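About Zilura

Zilura supplies the Pivitz recording kit and the data service that goes with it to firms developing household robots. The company was founded in September to meet a plain need: robots intended for the home must learn from ordinary homes, and very little good material from ordinary homes was on offer.

The Pivitz kit consists of a light head-mounted camera, a battery pack and a short printed guide. It is lent to participating households, who wear it while going about their usual chores. Washing, folding, wiping and putting away make up the greater part of our library, which at 2020-03-01 held 2328 recordings from 174 homes. Each recording is checked by our staff at Zamudio, labelled by task and room, and released to customers only with the written consent of the household.

Customers may take the service in one of two forms. The standard library is licensed by the year and covers 47 household tasks. The commissioned service, known as Wesari, provides new recordings of a single task to the customer's own instructions — the smallest order is 1000 clips.

Zilura does not build robots and holds no interest in any firm that does. Our kit is serviced in our own workshop, and units returned by households are cleaned and tested before they are lent again. Enquiries about licences, trial access or taking part as a household should be sent to the Zamudio office in writing.
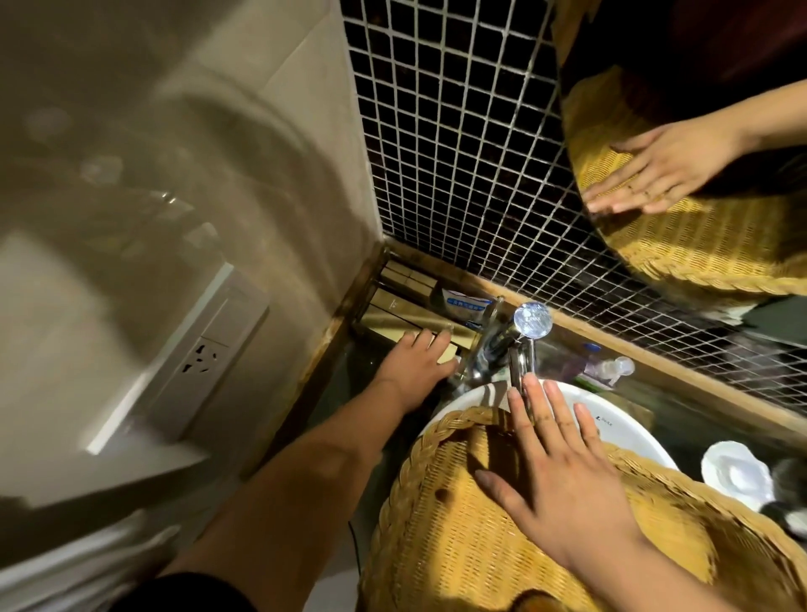
Household task recording: handling a wicker basket at a bathroom basin.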